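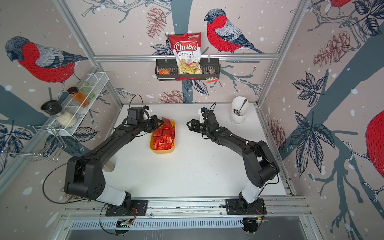 Snack packet

A snack packet is a small closed bag for one portion of dry food, for example nuts, crackers or chips. Many packets are made of foil or of plastic film with a shiny layer, and red is a common color.

Storage

Small packets slide easily, so in homes and shops they are often kept in a long tray with a raised edge. They can lie in a pile or stand upright in a row. Larger bags, such as cassava chips, take more space and are frequently put in a wire basket on the wall.

Sizes

The packets of the maker Fustora weigh 20 grams. The family bag of the same maker weighs 205 grams and is sold from August.

See also: Cassava chips; Food tray; Wire basket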